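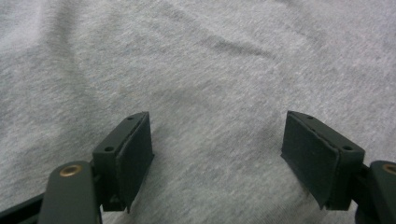 Carbon monoxide alarm requirements for seasonal cabins

Posted in: Home and Recreational Safety
Community: Umaseck Township

My household owns a small cabin on Lambert Road, heated by a propane wall unit and a wood stove. It is occupied from May until October and is closed for the remainder of the year. The township notice mailed to owners states that carbon monoxide alarms must be "placed near sleeping areas." The cabin has one bedroom and a loft in which guests sleep. Please advise whether one alarm is sufficient, and whether the alarm may remain in place over the winter.
Romain Picard

3 replies

One alarm should be installed outside the bedroom and a second in the loft. Owners are advised to follow the manufacturer's instructions on mounting height, as these differ between models. An alarm that has passed the end-of-life date printed on its back must be replaced, even if the test button still sounds. Many units are rated for 7 years.
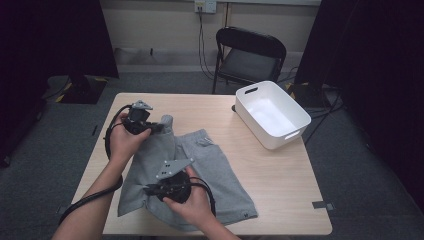 Winter storage is a separate matter. Most alarms have a stated temperature range, and an unheated cabin may fall below it for long periods. Remove the units at closing, take out the batteries if the model allows, and keep them indoors at home. A pair of gray sweatpants like the ones spread out on the table is adequate wrapping for the trip, provided that the fabric is clean and free of lint, which can block the sensor openings. Reinstall and test each alarm before the first fire of the season is lit.

The Bilton fire hall lends a mounting template to residents of the township. Please call extension 419 during office hours.
Duyên Lò
Resident Safety Adviser

We have had the same one plugged in for years with no trouble. Check the chimney too.
Groken

Residents should not rely on the previous reply with respect to the age of an alarm. If an alarm sounds, all persons must leave the building at once and call 911 from outdoors.
Duyên Lò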